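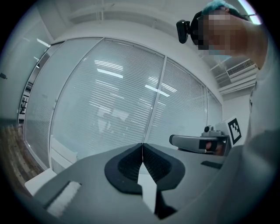

My employer wants to move me from packing to robot training data, and I need to know what to ask before I sign anything. I work for Mengal at the Drasterlow site, on the line that fills mixed orders. In January a company called Brirkora took over one of the upstairs offices, and people from our line have been going up there on shift to do handling tasks with hand-held grippers while everything is recorded. You work with the blinds closed, a hair covering on and a small camera strapped to your head, holding the gripper by its handle, and you do the same kind of picking and placing you would do downstairs with your fingers. The recordings go toward teaching an arm that may later do part of the packing.

So far it has been informal. You put your name down, you go up for a few hours, you come back. Now they want it to be a proper assignment of 10 weeks, and I have been given a letter. It says my hourly rate stays the same. It says nothing about the productivity bonus, and on the line that bonus is a good part of my pay. It gives a target of 700 accepted recordings a week. "Accepted" is decided by someone at Brirkora, and I have not been told what gets one rejected.

I don't mind the work itself. It is quieter than the floor and you can talk to the person next to you between tasks. My neck gets stiff from looking down with the camera on, and my thumb and wrist feel it by the end. There are always a few of us up there at once, and the setup is much the same for everyone.
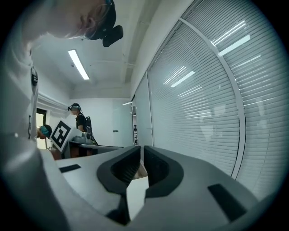
What bothers me more is what I come back to. The letter says I return to "a suitable role," and when I asked my supervisor whether that means my own spot on the line, she said she would have to check. Two people who were on the line with me have already been moved to receiving, which starts earlier and does not work with my kids' school. They were told it had nothing to do with the arm. That may be true. The line has also been slow.

I have read the letter several times and I am supposed to return it by the end of next week. Has anyone here been through this? What did you get in writing, and what do you wish you had asked for? We have no union at this site.

Posted by mixedorders, Wed 2 March
In: Work and Pay > Changes to your job

3 answers

tape_gun_retired

Don't sign it. You would be training your own replacement for the same money. They did it to us with the box erectors and they will do it to you.

8 people found this helpful

wodgate_bay5

I did this at Wodgate last year, different employer, same sort of work. I was on it for the full term and I am back on packing now, so I will go through what mattered in my case. Rules differ by state and I am not a lawyer.

The bonus first. Ask for it to be paid at your average from the weeks before you started. Our first letter left it out too. When we raised it, the manager said it had not occurred to anyone, and I believe him, because the letter had been written from a template for loaning people to another warehouse. It took one meeting to fix. The people who had already started got it from the day it was fixed and no earlier, so raise it before your first day.

The target is the part I would push on hardest. Ours started at 1,000 a week and it was set by somebody who had never done a shift of it. What they had not counted was the time between recordings: putting the items back to the starting position, waiting when the tracking drops out and the thing has to be set up again, changing batteries. On a good day you don't notice it. On a bad day you lose an hour. We asked for three things about the target and got two. We got a written list of reasons a recording can be rejected, and we got rejections for equipment faults taken out of the count. We did not get the number lowered, but after a while people stopped bringing it up, and I never heard of anyone being disciplined over it. I would still want it in writing that missing the target does not go on your record.

On the list of reasons, ours included moving too fast. That was hard for packers. You spend years getting quick and then you are told to slow down and finish each movement before the next one. When I went back to the line my rate was down for a while. If your bonus depends on rate, ask for a settling-in period when you return. I didn't, and I had two thin paychecks.

For the neck and wrist, ask for rotation. We ended up with no more than five hours a day on the grippers, the rest on resetting tables and labeling items. It came from a safety complaint, so if your thumb hurts, report it now and keep a copy. Lowering the headband strap a bit helped me, and so did a higher table.

About the arm. At Wodgate it does one job, the single-item orders that come in one box size. It needs a person nearby to clear it when it drops something or grabs two. No one was let go when it came in, but when people left they were not replaced, and there are fewer of us on packing than there were. The person who minds it gets a slightly better rate. If there is going to be a job like that at your site, ask who gets first chance at it. I think the people who did the recording should, and our manager agreed out loud but never wrote it down — it went to someone from maintenance.

So for your letter: bonus at average, reject reasons listed, target not used for discipline, rotation, and the words "same role, same shift" in place of "a suitable role." The last one is the one I would hold out for, given what you say about receiving.

41 people found this helpful

hr_side_of_the_desk

I write letters like this for a living, at a firm with no connection to yours. The answer before mine is good. A few additions.

"I would have to check" usually means your supervisor has not been told. Put the question in an email to HR so that there is a dated reply. Keep it short. "Will I return to my current role and shift on the mixed-order line at the end of the assignment? If this can't be confirmed, what roles are being considered?" They may not promise, but you will learn something from how they answer.

Ask also what happens to the recordings. You are wearing a camera, and the people near you can end up in your footage. Find out whether faces are blurred, who keeps the video, and whether Mengal can look at it to judge your work on the line. You want that last one to be a no, in writing. There may be a separate consent form from Brirkora. If so, it is a different document from your assignment letter, and you should have a copy of both.

Then ask what happens if you say no. If the assignment is voluntary, the letter should say it is. If it isn't, you are being reassigned, and that may change what notice they owe you. A local workers' center or legal aid office can read two pages for you at no charge in most areas. Call this week, as they are often booked ahead.

I disagree with the first answer. Turning it down does not keep the arm out of the building, and it may leave you on a slow line with less to bargain with. It is still your decision, and if the shift matters most then weigh that above the rest.

19 people found this helpful

Comment from mixedorders

Thank you, this helps. I emailed HR with that wording and asked about the bonus in the same message. They say the bonus was "an oversight" and a new letter is coming. No reply yet on the shift. I have reported the thumb.

Comment from wodgate_bay5

Good. Read the new one all the way through when it comes, even the parts that look the same. Ours came back with the bonus added and the end date gone.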